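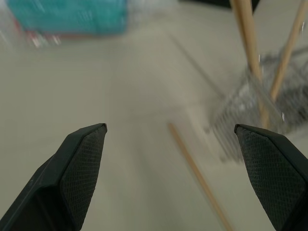 Ticket opened Feb 8, 2019 by Shuzhen Tang, kitchen at Nalach, second floor. Okay, so the utensil sorting is still driving me up the wall! The wire mesh basket on the pale table is meant to be for the thin wooden sticks, and a couple of them do stand up in it nicely, but there's always one lying out on the tabletop beside it, same as now. I pick it up, pop it in, come back after lunch and there's another.

**What I've tried so far**

- Moved the basket away from the wall so people can reach it from both sides (no change, and the table looks messier).
- Put a folded tea towel in the bottom. Helped a bit with the rattling, but the skinny ends still worked their way through the mesh and caught.
- Borrowed the tall ceramic jar from Cai. Lovely colour, tips over if you breathe on it.

**Update, next morning**

Gekness wrote back and said they do a plastic liner for 15 dollars, and it should fit if the basket is the older Plelula size. I measured ours and it's 2 cm too narrow. Argh. I've asked whether the liner can be trimmed.

**Update, after the weekend**

They say yes to trimming, with ordinary scissors, so I've ordered one. Meanwhile I've cut a circle of cardboard for the bottom and it's holding up okay (it'll go soggy the first time somebody puts a washed one in, I know). Please leave this open until the liner gets here.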